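**Flellmont Technical Institute**
**Applied Robotics Certificate: Course Handout, Unit 5**
**Faults in Hand-Held Gripper Recording**

Required reading before the practical session. Students should bring a printed copy and the fault log form.

## 5.1 Background to the case

The case in this unit comes from the Fladava project, in which operators collect recordings of household tasks with a pair of hand-held grippers. In December, a batch of 23 recordings passed the automatic check and was used to train a policy. The policy closed the robot's left gripper too early on almost every attempt, and on one attempt it drove the fingers into the edge of a work surface. The robot was stopped by hand. There were no injuries, but one finger mount was bent and had to be replaced.

## 5.2 What was found

The review identified two separate faults.

**Marker offset.** The position of each gripper was worked out from a printed marker. One marker card had been removed for cleaning and put back at a slight angle. The tracking software, Stindik, still recognized the pattern and reported no error. It had no means of knowing that the card no longer matched the stored calibration.

**Cable snag.** In part of the batch, a cable had caught during the task. The operator felt the pull and corrected for it with a small jerk of the wrist. The jerk was recorded as part of the motion, and the policy learned it.

Students should note that each fault alone produced only a small error. The early closing appeared when both were present in the same recordings.
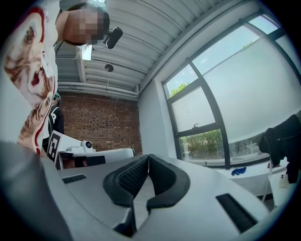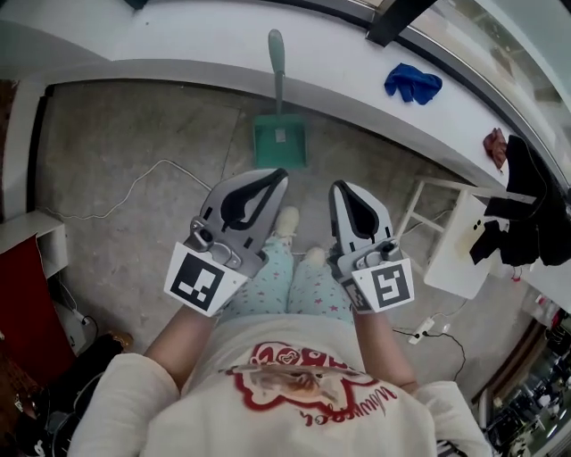
## 5.3 Why the check did not catch it

The automatic check looked for three things: missing video, lost tracking, and recordings that were too short. All of the recordings met these conditions. The check did not compare the marker position with a known reference, and it did not look for sudden changes in speed.

The operators had reported the cable problem verbally. It was not entered in the log, and the person who prepared the training batch was not aware of it.

## 5.4 Revised procedure

The following steps apply to all practical work in this course.

1. Confirm that each marker card lies flat and is fully seated. Do not remove a card without repeating the calibration.
2. Place both grippers in the Lawal reference stand and record for 5 seconds. Compare the result with the stored values.
3. Route cables clear of the operator's feet and arms. Move both arms through the full range of the task before recording.
4. Open and close each gripper fully.
5. If a cable catches or a card is touched, stop. Mark the recording as rejected and write the cause in the log.

A recording may not be repaired by trimming out the affected part unless the instructor has approved it in writing.

## 5.5 Preparation for the practical

Each pair will be given two short recordings, one of which contains a marker offset. Using the gripper position plots, identify the affected recording and estimate the direction of the offset. Submit the completed fault log at the end of the session. Late forms will be accepted only with the instructor's signature.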